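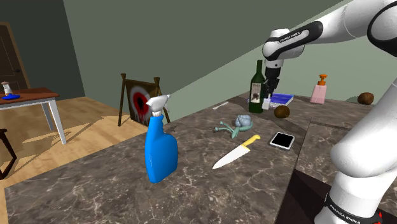
Figure 1. Dark marble countertop with fine pale veins.

Materials for Interiors, Unit 4: Natural Stone Counters
Instructor: Raymonde Lachance

Marble is limestone that has been changed by heat and pressure. It is mostly calcite, and the veins come from other minerals that were in the original rock. Color tells you little about hardness.

Acids. Lemon juice, vinegar and wine react with calcite and leave a dull spot called an etch. An etch is damage to the surface. A stain is color that has soaked in. Sealer slows stains but does not stop etching.

Finish. Polished marble shows etches clearly. Honed marble hides them better but picks up oil more easily.

Cleaning. Use warm water and a pH-neutral soap. Do not use vinegar or powdered cleansers.

Water test. Put a spoonful of water on the stone and wait 13 minutes. If the spot has darkened, the stone needs sealer.

For next class: read the Dhillon handout on slab layout and bring a sketch of an L-shaped counter at 1:50. Mark the seams and the sink cutout. Ravinder Campbell will collect the sketches at the door.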